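회사 소개

그라르베르크(Grarberg)는 작은 부품을 나누고, 담고, 보내는 회사입니다. 너트, 볼트, 와셔, 스프링, 그리고 이름을 물어보면 다들 잠깐 말이 없어지는 그 조그만 고리들까지 취급합니다. 거창한 비전을 적어야 하는 자리인 줄은 압니다만, 저희 비전은 주문하신 너트가 주문하신 칸에 들어 있는 것입니다. 써 놓고 보니 비전치고는 좀 짧습니다.

시작은 마키스 랄리스(Makis Rallis)의 서랍이었습니다. 자전거와 재봉틀을 고치던 시절, 그의 작업실에는 서랍이 하나 있었고 그 안에는 모든 것이 있었습니다. 모든 것이 있는 서랍에서는 아무것도 찾을 수 없다는 사실을 그는 꽤 오랫동안 인정하지 않았습니다. 필요한 너트를 찾다가 포기하고 철물점에 가서 새로 사 오고, 남은 것을 다시 그 서랍에 넣는 생활이 이어졌습니다. 철물점 주인과는 지금도 사이가 좋습니다.

보다 못한 이시다 신지(Shinji Ishida)가 어느 3월 오후에 서랍을 통째로 작업대에 쏟았습니다. 두 사람은 저녁도 거르고 너트를 골랐고, 규격별로 나누어 보니 176종이었습니다. 그중 절반은 무엇에 쓰는 것인지 지금도 모릅니다. 그날 밤 신지가 남긴 말은 "이걸 돈 받고 하면 되겠다"였고, 마키스가 남긴 말은 여기 옮기지 않겠습니다.

무엇을 하는가

하는 일은 크게 두 가지입니다. 하나는 소형 부품을 규격별로 나누어 소량으로 파는 일이고, 다른 하나는 남의 서랍을 대신 정리해 드리는 일입니다. 뒤의 것이 훨씬 바쁩니다. 수리점, 학교 실습실, 모형 동호회, 돌아가신 아버님의 공구함을 물려받은 분들이 주로 찾아오십니다. 상자를 내려놓으실 때 표정이 대체로 비슷합니다. 미안함 반, 해방감 반입니다.

정리 작업은 작업대 위에 흰 판이나 흰 종이를 깔고 시작합니다. 어두운 나무 위에서 작은 너트를 찾아본 분이라면 긴 설명이 필요 없을 것입니다. 그 뒤쪽에 칸칸이 투명한 서랍이 달린 노란 플라스틱 부품함을 세워 두고, 부품을 한 알씩 바닥에 놓고, 보고, 맞는 칸에 넣습니다. 속도를 자랑할 만한 일은 아닙니다. 한 번에 한 움큼씩 쥐면 빠를 것 같지만 꼭 하나가 손가락 사이로 빠져서 작업대 밑으로 들어가고, 그걸 찾으러 들어간 사람은 십 분 뒤에 다른 너트를 들고 나옵니다. 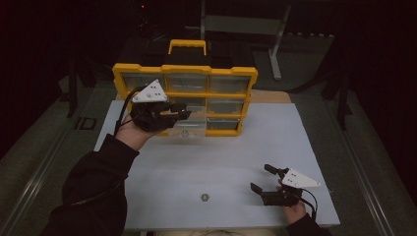

그래서 저희는 한 알씩 합니다. 신입에게도 처음 2주 동안은 너트만 맡깁니다. 너트는 모양이 단순하고 크기 차이가 분명해서 쉬워 보이는데, M5와 M6를 나란히 놓고 이틀쯤 지내 보면 생각이 달라집니다. 세 번째 날이 되면 눈으로 재는 것을 그만두고 게이지를 집어 듭니다. 저희가 보는 첫 번째 합격 기준이 그것입니다. 두 번째 기준은 점심시간에 너트 이야기를 해도 자리를 뜨지 않는 것인데, 이쪽은 탈락자가 제법 있습니다.

서랍에 대한 저희의 입장

부품함은 투명해야 합니다. 여기에 대해서는 타협이 없습니다. 라벨은 떨어지고, 글씨는 바래고, 라벨을 붙인 사람은 퇴사합니다. 투명한 서랍은 안에 든 것을 그냥 보여 줍니다. 물론 라벨도 붙입니다. 마키스는 필요 없다고 하고 신지는 꼭 필요하다고 해서, 마키스가 자리를 비운 사이에 붙입니다.

손잡이가 달린 부품함은 들고 다니기 좋습니다. 다만 서랍이 꽉 찬 부품함을 들고 계단을 오르는 일은 권하지 않습니다. 손님 한 분이 55칸짜리를 들고 오시다가 입구에서 기울이셨는데, 그날 오후는 전 직원이 바닥에서 보냈습니다. 분위기는 의외로 좋았습니다.

빈 칸은 남겨 두시는 편이 낫습니다. 처음부터 모든 칸을 채우면 다음 달에 산 부품이 갈 곳이 없고, 갈 곳 없는 부품은 커피 잔으로 갑니다. 저희가 받는 상자의 상당수는 결국 커피 잔에서 출발한 것들입니다. 잔은 씻어서 돌려 드립니다.

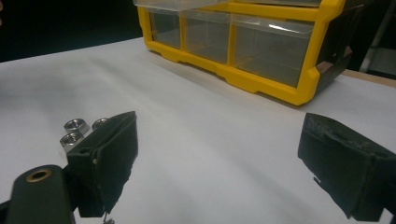
정리 의뢰 방법

상자째 가져오시면 됩니다. 미리 골라 두실 필요는 없습니다. 골라 오신 분들의 상자가 오히려 손이 더 갑니다. '큰 것', '작은 것', '기타'로 나누어 오시는데 대체로 '기타'가 제일 무겁습니다.

한 상자에 2,000개까지 받습니다. 몇 개인지 모르시는 것이 정상이니 세지 말고 오십시오. 넘치면 저희가 전화드립니다. 접수할 때 여쭤보는 것은 세 가지뿐입니다. 어디에 쓰시던 것인지, 버려도 되는 것이 있는지, 섞여 있을지 모르는 소중한 물건이 있는지. 마지막 질문은 어느 의뢰인의 너트 사이에서 젖니가 나온 뒤로 추가되었습니다. 주인을 찾아 드렸고, 서로 더 묻지 않기로 했습니다.

녹이 심한 부품은 따로 담아 드립니다. 되살리는 일은 하지 않습니다. 그 일은 옆 건물의 로스홀름(Rosholm)이 잘합니다. 로스홀름에서 닦은 부품이 다시 저희에게 오고, 저희가 나눈 부품이 다시 로스홀름으로 가는 경우도 있어서, 한 의뢰인의 볼트 한 봉지가 골목을 네 번 건넌 적이 있습니다.

함께 일하는 사람들

마키스 랄리스는 구매와 판매를 맡고 있습니다. 본인의 작업실 서랍은 여전히 하나입니다. 정리해 주겠다는 동료들의 제안을 매년 정중히 거절하고 있습니다.

이시다 신지는 분류와 교육을 맡고 있습니다. 나사산을 손톱으로 긁어 보고 피치를 맞히는데, 틀릴 때도 있습니다. 틀리면 그 부품이 이상하다고 합니다.

게리먼트(Geriment)는 사람이 아니라 저희 재고 장부의 이름입니다. 왜 그런 이름인지는 두 창업자의 기억이 서로 다릅니다. 처음에는 공책이었고 지금은 표 계산 파일인데, 공책 쪽이 더 정확하다는 의견이 사내에 아직 남아 있습니다.

찾아오시는 길

게라(Guerra) 상가 뒷골목, 셔터가 반쯤 올라간 집입니다. 셔터는 고장이고, 고치는 데 필요한 볼트는 어딘가에 있습니다. 문은 오전 10시에 열고 오후 6시에 닫습니다. 점심시간에는 전화를 늦게 받을 수 있습니다. 주차는 골목 입구에 하시고, 무거운 상자는 전화 주시면 나가서 함께 들겠습니다.

최종 업데이트: 3월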